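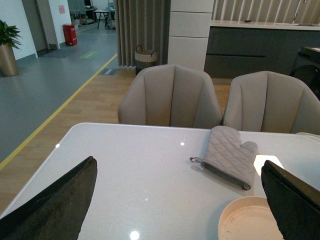

Learning to bake bread in a rented kitchen

When I moved to this country I did not bring any kitchen things with me. My suitcase was already 2 kilos over the limit and my mother had put a jar of guava jam inside my boots. So for the first months I cooked with whatever the landlord had left in the drawers, and it was mostly forks.

I did not plan to bake. In my family bread was something you bought, every afternoon, from the shop of the Condori family at the corner. You went with a cloth bag and you came home with one roll already eaten. I thought the bread in the supermarket here would be similar. It is soft and it is sweet and it stays the same for ten days, and I don't trust it very much.

My first loaf was in December, a very bad month to learn about ovens in this part of the world. The kitchen was so hot that the dough grew over the edge of the bowl while I was on the phone with my sister. I baked it anyway. The outside was the colour of a brick and the inside was like chewing gum. My neighbour Jhosep Arango ate two slices with butter and said it had character. Jhosep is from a polite family.

After that I read too much. There is a forum where people discuss the flavour of different flours for many pages, and they use percentages for everything. The water is a percentage, the salt is a percentage. For weeks I wrote these numbers in a notebook and still the bread was flat. What helped me at the end was a simple thing. I bought a kitchen scale, and I stopped using a coffee cup to measure. My cup was bigger than the cup of the recipes, so I was always putting too much water.

Now I make nearly the same loaf each time. I use 447 grams of flour, a strange number, but it is the amount that fits my tin without touching the top of the oven. I tried once with more and I had to scrape the ceiling of the oven with a wooden spoon. The flour is a plain white one from a mill called Caler, and I mix it with a handful of rye if I have it. I mix in the evening, after dinner, and leave the bowl in the fridge with a plate on top. In the morning it smells a little like beer.

The oven itself I had to learn as you learn a person. It is an old Rirar and most of the numbers on the dial are rubbed away, so my landlord drew new ones with a marker. They are not correct. When the dial says 200 it is much less, and the back left corner burns everything. I turn the tin halfway through, and I put a tray of water at the bottom for the first part. Somebody on the forum wrote that the tray of water is useless. Maybe so, but my crust is better since I do it and I will continue.

I also burned my wrist, of course. It was just above where I was holding the tea towel, folded in four, a habit I have from my grandmother. She took everything from the oven with a tea towel, and her hands did not feel heat any more. Mine do. I have now a small brown line there like the mark of a watch. A tea towel that is even a bit damp lets the heat come through very quickly, and this I did not know before.

The part I like best is the waiting after. You are supposed to leave the bread until it is cold, an hour or more, and I have managed this maybe three times. If you put your ear near to it you can hear the crust making little noises. I recorded it on my phone and sent it to my sister, and she answered only with a question mark.

On Tuesday I took a loaf to my English class at the community centre on Onance Street. The teacher asked each of us to explain how to make something, using "first", "then" and "after that". I had the longest explanation of the class, and a woman from Hanoi corrected my kneading. She said I push with the fingers and it should be with the bottom of the hand. I tried it at home the next day and she was right — the dough became smooth much sooner, and my shoulders did not hurt.

My next project is the rolls from the corner shop, the ones with the flat shape and a bit of air in the middle. I called my mother to ask if she could get the recipe. She went there with her bag, and señora Condori told her that it needs a stone oven and there is no point to try. Then she gave her the recipe anyway, but for a whole day of the shop, with flour counted in sacks. I have been dividing it all week. If anybody reading this has made them in a normal home oven, please write to me in the comments, especially about the lard.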